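Mondstead council to offer grants for kitchen repairs
Thu 29 April
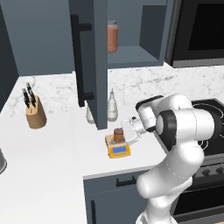 Who can apply for a kitchen repair grant?
Homeowners and private tenants in Mondstead and Istier may apply, provided they have lived at the address for at least two years. Tenants will need written consent from their landlord.

The council has approved grants of up to £3,000 per household towards worktops, plumbing and safe wiring. In the last round, 66 households applied and 43 received funding. Forms are available from the housing office and at both libraries. Applications close in July, and decisions will be sent by post. Work begun before a grant is agreed will not be covered.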